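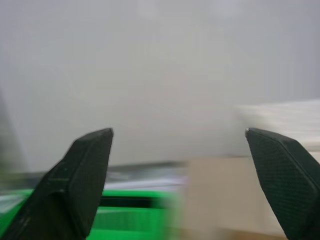 Scuffs on a Pale Wall: What's Worth Buying

Every June the hardware store in Cidville fills a shelf with wall erasers, and every June I wonder who keeps buying them. I tried 2 of them on my gray hallway. One left a shiny patch you can see from the stairs.

Start with a soft cloth and plain warm water. Wring it out hard. Wipe from the bottom up so dirty drips don't run over dry paint, then dry the spot with a towel. Most shoe marks go at this stage, whatever the label on the bottle says.

If the mark stays, put one drop of dish soap on the cloth. Flesavero sells a wall cleaner in a 16-ounce spray, and I couldn't tell it from the soap. Maybe you can.

Foam erasers are very fine sandpaper. They're fine on semi-gloss and risky on flat paint — test behind a door first.

Touch-up paint is where I get really doubtful. Pisia claims its pen is good for 1,000 marks. Mine dried out after nearly 16, and the color was off anyway. Leftover paint from the original can works better, dabbed on thin with a bit of sponge. Let it dry overnight before you decide it doesn't match.

Grease near the stove needs the soap first, and probably a second round.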